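Jirner 真空保鲜抽屉（配 Plorow 泵）使用两个月评测

先说结论：密封和噪声控制合格，湿度调节粗糙，耗材定价偏高。适合每周集中采购一次、叶菜消耗量大的家庭。只存剩饭剩菜的，普通密封盒够用。

购买版本为双层款，上层浅、下层深，外接一台 Plorow 小型真空泵，泵体通过一根硅胶软管与抽屉背板连接。价格不算泵是 422 元，泵单独买。同一品牌另有单层款，背板接口位置不同，软管长度不通用，下单时要核对型号后缀。

一、结构与安装

抽屉主体为注塑件，壁厚均匀，四角有加强筋。导轨是卡扣式，不打孔，靠冰箱搁板前后沿夹紧。我家冰箱搁板前沿带一条凸起的装饰条，夹口张开后勉强能过，装上以后左右有一点旷量，垫了一层薄橡胶解决。搁板前沿是平的应当没有这个问题。

说明书第二页的安装图把左右导轨画反了，照图装，抽屉推到底会顶住背板。按导轨上压印的字母对应即可，不要看图。

密封圈为整圈嵌入，可拆洗。拆的时候从右下角的缺口挑起，装回去时要从缺口对面开始压，否则最后会多出一小段塞不进去。第一次清洗我花了不少时间在这件事上，后来熟了，两三分钟。

二、抽气与保压

泵有两档。低档用于叶菜和浆果，高档用于根茎类和干货。厂家标称保压时间为 48 小时，压力下降到阈值后泵会自动补抽。我在背板支路上接了一只指针表，连续看了几天：上层空载时基本符合标称，下层差一些，补抽间隔明显短。换了一根 Bellamy 的软管以后有改善，可以判断原装软管接头处有微漏。原装软管内径偏大，套在背板的宝塔接头上不够紧，加一只小卡箍也能解决，成本更低。

装满以后情况不同。内部空气体积变小，抽气时间缩短，但叶片容易贴在出气口的滤网上，泵会误判为已达到目标压力而提前停机。滤网外面应该有一道隔栏，厂家没有做。目前的办法是把滤网附近留空，或者竖着放一块沥水板挡住。

三、噪声

泵工作时放在橱柜台面上有低频嗡声，台面会放大振动。移到地面并垫软垫后可以接受。夜间补抽持续时间很短，隔一道门听不到。泵的开机提示音无法关闭，这一点不合理。

四、湿度调节

前面板有一个滑块，三个刻度，没有数值。拆开看，滑块只控制一片带孔的挡板，孔与外壁的孔对齐就透气，错开就封闭，中间刻度对应半开。问题在于：抽气模式下滑块必须处于封闭位置，否则漏气；而在封闭位置，湿度实际上由食材自身决定。两个功能互斥，说明书没有写明。

实际使用只有两种组合：抽气加封闭，或者不抽气加半开。前者存叶菜会在顶盖内侧结露，隔天擦一次。后者效果接近冰箱自带的果蔬盒，没有优势。

五、保鲜效果

只记录自己常买的品种，不做推广。

深绿叶菜整棵存放，不洗，去掉外层破损叶片，低档抽气。到第六天外叶开始变软，心叶仍然硬挺。对照组用厨房纸包好放果蔬盒，第四天外叶已经发蔫。差距存在，幅度不如宣传页写的那样大。

切开的叶菜不建议抽气。切口渗水，汁液会被抽到软管里，泵的入口没有储液杯，长期下去对泵不利。

番茄、桃一类表皮薄的，低档也会在接触面留下压痕，应当放在上层，单层摆开，不要抽气。柑橘类差别不大，放外面就行。
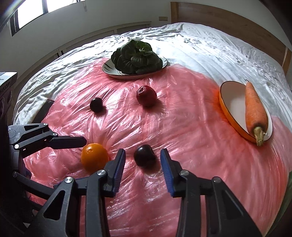
蘑菇的结果最差。封闭以后两天表面发黏，改为不抽气加半开，恢复正常。说明书把菌类列在推荐清单里，应当改正。

干货方面，高档抽气存炒过的坚果，开封一个月没有哈味，这一项表现最好。不过存干货用不着占冰箱空间，一只普通真空罐就能做到。

六、耗材与售后

滤网建议每季度更换一次，原装两片一包。密封圈标称开合寿命 2,000 次，我每天开合数次，按此推算一年内就可能要换。第三方 Zalten 的替换圈标称 1,000 次，价格更低，截面略窄，低档可用，高档推到底时能听到漏气声，不推荐。

售后联系过一次，问软管微漏。客服 Wendy Hartley 回复比较快，要求提供泵的批次号和接头照片，七月初补寄了一根新管，内径与旧的一致，问题依旧。她后来答复说接头公差已经转给工程部门，没有给时间。

七、优缺点

优点：密封圈可整圈拆洗；导轨不打孔；存整棵叶菜和坚果有效。

缺点：软管接头配合差；滤网无隔栏；湿度滑块与抽气互斥且未说明；提示音不能关；安装图有错误。

购买建议：已经有同规格真空泵的，只买抽屉，接头加卡箍。没有泵的，两件加起来价格偏高，可以等套装。冰箱搁板净深不足的不要买，抽屉背板后面还要给软管留弯曲空间，产品页标注的深度没有计入这一段。

补充：有人问能不能放冷冻室。不能，密封圈在低温下变硬，保压测试半小时就归零。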